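Freezer and Pantry Storage Tips
Posted 10/07/2018 in Kitchen

A freezer that is packed well saves money, but most of us just push things in until the door stops closing. These are the habits that have worked in our kitchen. Pick out the ones that suit yours.

Cool food before it goes in

Hot soup in a closed container makes frost, and it also warms up whatever is sitting next to it. Set the pot in a sink of cold water and stir now and then. Once the steam is gone, portion it and put it in the fridge. Move it to the freezer the next morning.

Don't leave cooked food out on the counter all evening. Two hours is the limit, and less in a hot kitchen.

Freeze flat

Soup, chili, tomato sauce and cooked beans all freeze well in zip-top bags laid flat on a baking sheet. When they are solid, take the sheet away and stand the bags on edge like books. A flat bag thaws in a bowl of cold water while the rice is cooking. A round tub of the same soup takes most of the day in the fridge.

Leave an inch of space at the top for liquids. Press the air out with your hand, starting from the bottom and working up to the zipper.

Freeze in the amount you cook with

A standard 300 g portion of ground meat is right for a pasta sauce for our family, so that is how it gets packed. Tomato paste goes into an ice cube tray, one tablespoon to a hole. Stock goes in a muffin pan - each cup holds enough to loosen a gravy. Pop them out when hard and keep them together in one bag.

Berries should be dried on a towel and frozen in a single layer first. Otherwise you get one large berry brick.

Label first

Write on the container before you fill it. Marker does not stick to cold or damp plastic, and a full bag is hard to write on anyway. Put down what it is, the month, and how many it feeds. "Red sauce, January, 4" is plenty.

Masking tape works on glass and hard plastic. It falls off in the freezer if the surface was wet when you put it on. We went through a roll of Vundex freezer tape last winter and it held up well, but it leaves glue behind if you run it through the dishwasher.

Keep a list

Tape a sheet of paper inside a cupboard door near the freezer. Add things when they go in, cross them off when they come out. Start a new sheet when the old one gets hard to read. It takes a few seconds and it stops you from buying a third bag of peas.

In the pantry

Flour, rice and oats keep best in hard containers with tight lids. Square ones waste less shelf space than round ones. Cut the cooking directions off the package and drop them in on top.

Put new cans behind old ones. If your shelves are deep, a shallow box used as a drawer lets you pull the back row out without moving the front row.

Onions and potatoes should be kept apart. Both want a dark spot with some air, so paper sacks or open baskets are better than plastic.

Spices fade faster over the stove. A drawer is a better home for them, with the names written on the lids.

Small parts and odds and ends

Bags are not only for food. Cookie cutters, birthday candles, piping tips and spare jar rings all fit in them, and you can see what you have without opening anything. Choose one with a label panel for anything that looks alike through the plastic, such as baking soda and cornstarch. 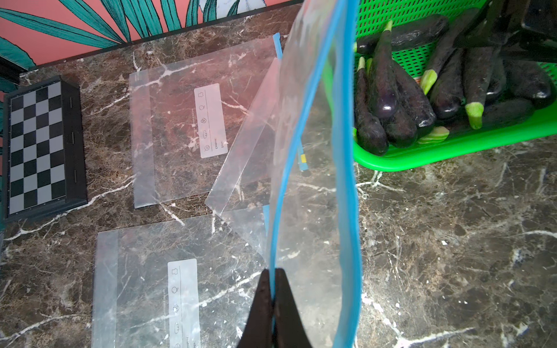 Clear zip-top bags on a dark marble countertop. The blue zipper is easy to spot.

Washing and reusing bags

Bags that held bread, dry goods or cut vegetables can be used again. Turn them inside out, wash in warm soapy water, rinse, and stand them over a wooden spoon or a bottle to dry. They have to be fully dry before they go back in the drawer.

Throw out any bag that held raw meat, fish or eggs. The same goes for a bag with a pinhole or a zipper that skips. To check for holes, fill it halfway with water, close it and hold it over the sink.

Filling a bag without a mess

Stand the bag in a wide jar or measuring pitcher and fold the top down over the rim like a cuff. The zipper stays clean, so it closes properly. For thick stews use a ladle and go slowly. Wipe the track with a dry cloth before you seal - a single grain of rice is enough to keep it open.

Filed under: Freezer, Pantry, Food storage
Next: Getting burnt sugar off a saucepan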